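**Stirring tea, a thread (1/19)**

I have now spent more of this year on the mug-and-spoon corner of the workroom than on anything with a budget. Notes follow, mostly for my own reference, partly for Ott Rebane, who asked for the brewing numbers and will get more than that.

**2/19**

The tea first. Kolline black, loose leaf, 3 grams to the mug, steeped in a separate pot and strained in. I don't brew in the cup. Leaf fragments settle, get lifted by the spoon, and then end up on whatever the spoon touches next.

**3/19**

Steep time is 12 minutes. Yes, that is long. I like it dark and slightly bitter, and the dark color has a practical use: against a white interior you can read the fill level from across the table.

**4/19**

Fill level matters more than people think when you stir. Two-thirds is my limit. At three-quarters a normal teaspoon pushes the surface up near the rim on every pass, and you start cleaning instead of drinking.

**5/19**

Mug shape is the next variable. A straight-sided mug lets the liquid climb the wall. A rounded one with a bulging body gives it somewhere to go before it reaches the rim. I have used both for years and would not go back to straight sides for anything I intend to stir.

**6/19**

The thing most people get wrong is the exit. Stirring is easy. Lifting the spoon out and crossing the rim with it is where the drips happen. Hold the bowl over the cup and let it run off before you move sideways.

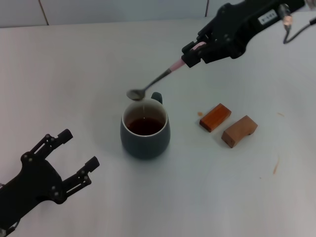 **7/19**

A slow count of three is enough for tea. Sugar syrup needs longer. Milk is somewhere between the two and depends on the fat content, which I have not tested properly and will not be drawn on.

**8/19**

Tilt helps. With the spoon level, the bowl holds a small pool that leaves all at once, usually over the table. Tilted down toward the tip, it drains in a thin trickle and then in single drops. Wait for the gap between drops to get long, then move.

**9/19**

On handles: a bare metal handle is slippery if you have just washed it, and it conducts. A soft wrap solves both. Pink is as good as any other color and easier to find in a drawer full of steel.

**10/19**

The wrap should stop well short of the bowl. If tea gets under the edge of it the material swells, and then it smells. I retired one spoon for this in July and should have done it earlier.

**11/19**

Table surface. Ours is white, and I have heard every argument against a white table in a room where people handle tea. It stains, it shows crumbs, it shows the brown streaks you get when somebody drags a wet spoon. All true.

**12/19**

I still prefer it. On the old dark desk the same marks were there and we didn't find them until a sheet of paper stuck. With white you see a spot and wipe it, or you see it and leave it, but at least you have made a decision.

**13/19**

What works on dried tea, in the order I try it: warm water and a cloth; baking soda paste left on for a few minutes; Brornent cream cleaner, sparingly. The cleaner leaves a film that has to be rinsed off twice. Do not use the rough side of the sponge.

**14/19**

Wooden blocks near the cup are a separate matter. Varnished ones can take a splash and be wiped. Unfinished ones can't – the tea goes into the end grain and stays there. If it has an arch cut into it, the inside of the arch is the worst part, because a cloth doesn't reach.

**15/19**

Ours come from a secondhand Žukauskas set, building blocks of the ordinary sort. They live to the right of the cup because that side was free. I would move the unfinished ones farther away if I were being consistent with the previous post.

**16/19**

Lighting. Replies to my last thread asked how I judge the color of a brew indoors. Same lamp each time, pale walls, no window light mixed in. A strong white panel on off-white surfaces is close to neutral, and you can compare one day's cup with another's without fooling yourself too much.

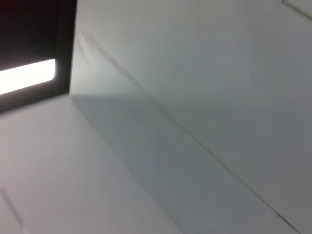 *The light, and the plain pale surfaces next to it.*

**17/19**

The drawback is glare. With a bright panel overhead you get a reflection on the liquid, and it sits exactly where you want to look. Move your head or move the mug. I mention it because I once logged a brew as "pale" on the strength of a reflection.

**18/19**

The log, since Ott asked. It runs to 1155 lines and each one has leaf weight, water volume, steep time, and a one-word note. The note is usually "fine." Of the entries I marked as bad, 34 were oversteeped past my own limit because I was on a call. The rest were mostly old leaf.

Oversteeping can be diluted after the fact, up to a point. Old leaf can't be fixed. It gives you the color and none of the taste, and adding more of it only makes the color worse.

**19/19**

Still open: whether a deeper spoon bowl drains cleaner than a shallow one. I have a Gokolov dessert spoon with a deep bowl and a standard teaspoon to put against it, same tea, same tilt, same count. The dessert spoon carries more, so I expect a longer run-off, but the last drop may behave better with the narrower tip.

Ott, the steep times are in the second tab of the sheet. The first tab is water hardness and you can ignore it unless you move.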